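Blog > Workbench Notes > Folding

Two hundred and thirty-nine ways to pick up a shirt

My job title says engineer. My job, since October, is puppeteering laundry.
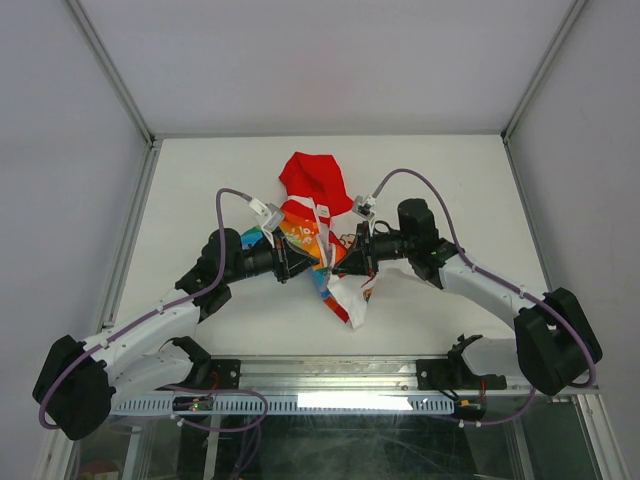 What a day of it looks like

The project is called Tridatier, a name that was chosen before I joined and that I have stopped asking about. The goal is a pair of arms that can take any crumpled bit of clothing and flatten it out. To get there, the learning system needs examples, and the examples come from a person steering both arms by hand while the cameras record. At the moment the person is me.

One example goes like this. I scrunch up something colorful, drop it in the middle of the white table, start the recording, and steer the grippers in from both sides. Then I pinch, lift, drop it, swear, pinch again. When it's flat I stop the recording and ruin my own work for the next one. My mother would recognize the arrangement.

The bright printed stuff is the worst and therefore the most useful. Plain cloth has edges you can find. A thing with red, white, orange and cartoons all folded into each other has edges everywhere, most of them fake, and I've pinched plenty of printed stripes thinking they were hems. I keep those takes if I recover from them. The folks at Kurard, who train the model, say it needs to see somebody get out of trouble as well as stay out of it.

I'm at 239 keepers out of a planned 740. Another 153 got thrown out, mostly from my first two weeks, when I steered like a man wearing oven mitts on a boat. The early ones are all hesitation. I'd park both grippers over the cloth and think about lunch, and a model trained on that will faithfully learn to park over the cloth and think about lunch.

Things I've changed since then: I decide which corner I want before I hit record. I move one arm at a time unless I really need both. And I scrunch with my eyes shut, having noticed that my "random" heaps all came out the same shape — long and bunched, pointing at my chair.

Next up is a box of kids' sweaters from the Cusis office. Knitwear. It stretches when you pull it and sulks when you let go. I've asked for extra coffee money.

Posted Nov 29, 2019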